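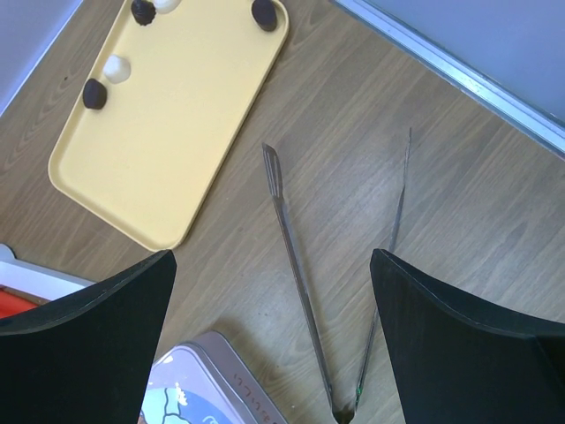

So we're in week six with the packing arms at Skekska, and people keep asking me if I'm worried about my job. Short answer: no, but my job sure looks different!

I used to fill sampler trays by hand, tongs in my right hand, all shift long. On a good day I did 700 of them (my wrist remembers every one). Now the arm works the tray and I look after three stations, which mostly means I walk around, refill things and get beeped at. Last Thursday my station did 367 before lunch with me barely touching it, and I went home with feet that hurt instead of a wrist that hurt. I'll take it, I think?

What I miss is the talking. Four of us used to stand at one table and gossip until the bell, and now we're spread out across the floor, waving. Danzer, the company that set it all up, gave us a 30 minute training, and most of that was about the stop button. The stuff you really need, like how it fusses over small round pieces near the rim, we figured out ourselves and taped to the wall.

Pay is the same so far. We've been told "operator" rates come in November, and I'm saving that email, believe me. Two of the night crew moved over to shipping and say they like it fine, though one of them still comes by on break to look at her old spot.

Posted Jun 30, 2022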